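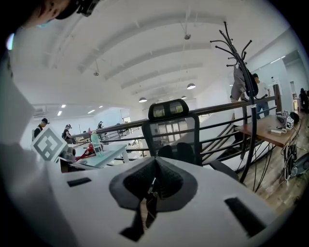 Shared offices deserve better rules about coats. At Eltutley we house 40 staff on one upper floor, and a single rack must serve all who come up the stairs. Management holds that storage is a private matter. We respectfully disagree. A jacket left on a chair back takes that chair out of use, and a bag beside the stair rail is a hazard to everyone -- visitors above all. The Clatadell office bought 2 more racks in May for less than 400 dollars. Our own request should be approved without further review.

Shireen Ndlovu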